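Workshop tips: getting a good day's recording out of a block-pushing table 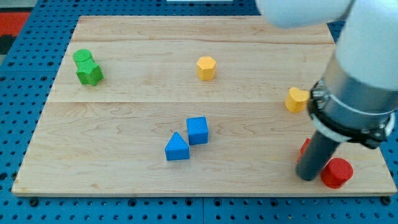
Eight blocks on the maple board, with the arm down among the reds.

I have been looking after our recording table at Skura for long enough now that people come and ask me things, usually when I have just put the kettle on, so in July I sat down and wrote out the answers. They are small tips, most of them. If you are gathering examples for an arm that has to learn to push and sort blocks, you will know the large things already, and it's the small ones that eat up your afternoon.

Keeping the board in place

A pegboard table is a lovely thing to work on, and if you have the choice I would take one over a plain bench every time. You can stop a board from creeping by putting a short peg at each corner, or a dab of reusable putty underneath if you don't care for pegs. Ours crept 13 millimetres over one morning before we took it seriously, and Siu-fong Chang had to throw out the whole batch and start again after lunch. She was very good about it.

Mark the corners with a soft pencil as well. Then if somebody leans on the table (somebody will) you can slide the board back to its marks and carry on.

Looking after the wood

Wipe a wooden board with a barely damp cloth and dry it straight away with another. Don't polish it, however tempting that is on a nice bit of maple! Polish makes the blocks skate, and then your morning examples and your afternoon examples are of two different tables. Reet Žukauskas once gave ours a good going over with beeswax out of pure kindness, and it took fine paper and most of an evening to bring it back.

Where planks are joined, run a fingertip along the seam every so often. If you can feel a ridge, so can a block. A light rub with fine paper along the grain will sort it out, and do both sides of the join while you're there.

Blocks

Buy two sets. Blocks roll under things, and a replacement ordered six months on is never quite the same green. Keep the spare set in a tin with a lid and away from the window.

Wash them in warm water with a drop of washing-up liquid, and leave them on a tea towel until the next day. Star shapes need an old toothbrush in the corners. Textured sides hold dust far more than smooth ones do, so I give those a second rinse.

Cylinders should go down on their flat ends unless you really want them rolling about. We do record some rolling, but we keep it to its own session with a strip of foam along the edges.

Laying out a start

This is the part I feel most strongly about, so forgive me if I go on a bit. People left to themselves will set blocks out neatly. They make rows, they put the colours in order, they leave the same tidy gap every time, and the arm learns a tidy world. Put some close together, with one shape partly behind another, and leave others on their own with open wood round them. Let a pair sit nearly corner to corner. Put a block on either side of where the tool will come down now and again, as those are the starts your operators will grumble over and the ones you'll be glad of later.

Kam-wah Tsao shakes the blocks in a mixing bowl and tips them out gently, then stands up whatever has fallen over. I prefer to place mine by hand with my eyes half shut. Either way works, and it's a good idea to swap methods when you swap operators.

Driving the arm

Go slower than you think you need to. Bring the tool down beside the block, pause, and then push. A tip that lands on top of a block and slides off makes a muddle of an example, though do keep the honest near misses where the operator recovers and finishes the job.

Check the bolts on the wrist clamp before you start and again after the tea break. A quarter turn of slack at the clamp is a good deal more than that down at the tip.

Change operators after 6 runs of a fiddly task. Lajos Lengyel will tell you he can do twenty, and he can, but the last dozen all look alike.

Writing it down

Use a plain notebook next to the keyboard and write one line per run: the instruction, who was driving, keep or bin. We had 3,874 runs at the last tally and 278 of them were binned, nearly all for reasons you could read in the notebook in a few words. "Sleeve." "Board moved." "Phone rang."

Word the instruction the way a person would say it. "Push the yellow heart over to the blue cube" is fine, and so is "heart next to the cube, please". Ilze Sproģis writes hers on slips of paper and draws them from a jar, which keeps the wording nicely mixed - I have pinched the idea, jar and all.

Draw the blinds before you begin, and leave them alone until the session is finished.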